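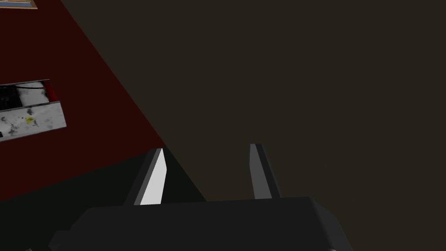 Home Products Reviews Guides Contact
Search this site

Review: Skonis Folding Work Table

The Skonis folding work table was reviewed by the Plendavura Equipment Office for use in shared offices, classrooms and community rooms. The office purchased two tables at the regular price of 565 dollars each. Both were placed in daily service in October and remained there for the full review period. No sample was accepted from the maker, and the maker did not see this report before it was released.

Assembly

Each table arrives in a single carton with the legs already attached. The only parts left to the buyer are the four leveling feet and the cable clip. The printed instructions are short and clear, although the drawing for the cable clip shows it facing the wrong way. Staff members who followed the drawing had to remove the clip and turn it over. The carton weighs 56 pounds and should be carried by two people. Hand openings are cut into the short ends only, and this makes the carton awkward to bring up a staircase.

Work surface

The top is flat, firm and pleasant to write on. Coffee, ink from a ballpoint pen and whiteboard marker were left on the surface overnight. Coffee came off with a damp cloth. The ink required a mild household cleaner, and a faint line from the marker can still be found on one table when the light is low. The edges are rounded enough to be comfortable for long periods of typing. The corners are less so, and a person seated at the end of the table will notice them.

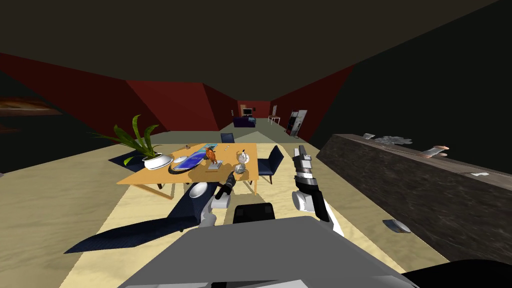 Stability is good at the center and fair at the ends. A desktop printer placed in the middle of the table did not cause it to shake while printing. The same printer near one end produced a slight sway, enough to disturb a full glass of water. Tightening the leg bolts reduced the sway but did not remove it. The manual recommends that the bolts be checked twice a year. In our rooms, where the tables were folded and moved often, once a month was more suitable.

Folding and storage

The legs lock with a sliding catch on each side. The catches were stiff for the first few weeks and loosened with use. They must be released together, so a person working alone has to hold one catch open while reaching across for the other. Users with shorter arms found this difficult. The Tustus table that our office reviewed previously has a single central handle, and it remains the easier of the two to fold. The Skonis table takes up less space once folded and stands upright without leaning on a wall.

Service

One leveling foot cracked during the review. A request for a new one was sent through the form on the maker's website. A reply came the next morning, and the part was delivered the following week without charge. The warranty covers the frame and legs for five years. It does not cover stains or scratches on the top.

Rating and recommendation

The office rates the table four out of five. It is recommended for rooms where furniture is moved from time to time and where two people are available to move it. It is not recommended for rooms that must be cleared every day by one person. Buyers who need to place heavy equipment near the ends should consider a table with fixed legs.

Review released 2024-04-21. The rating will be revised if the maker changes the leg catches.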